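3.2 Linking burial entries to household lines

The Cimlow registers are a joy to work with once the handwriting becomes familiar. We transcribed 500 burial entries from the parish of Ruvton and tried to join each one to a known household. Many joined easily: a widow listed under her second husband's surname, for instance, often turns up again in a child's marriage record with her first. What excited us most was how much the witnesses' names could tell us. A brother-in-law who signs at a wedding and again at a baptism can tie together two families that no will ever mentions — and in Ruvton this happened far more often than we had hoped! 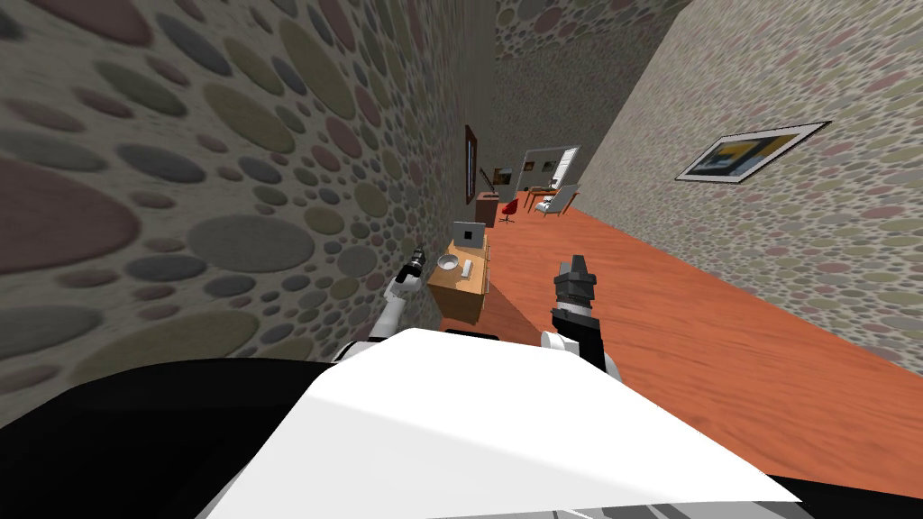 Figure 2. Simulated view along a hallway, with two robot arms and a wooden cabinet near the left wall.

Remarriage was the hardest problem. In 30 cases a wife's burial place could not be matched to either husband's plot, and 13 of those women had moved to Mabula late in life, where the early pages of the register are lost. We kept every possible line open in these cases and marked it as unproven. Later memorial stones were recorded too, but a stone put up by descendants was never taken as proof of a grave.

Spelling gave us a pleasant surprise. The Jivov branch appears under 2 forms of the surname, and the switch follows a change of clerk almost to the month (it falls in October, right after the harvest baptisms). Once we sorted the entries by clerk, several "missing" cousins came back into the tree, among them a whole set of siblings we had given up on.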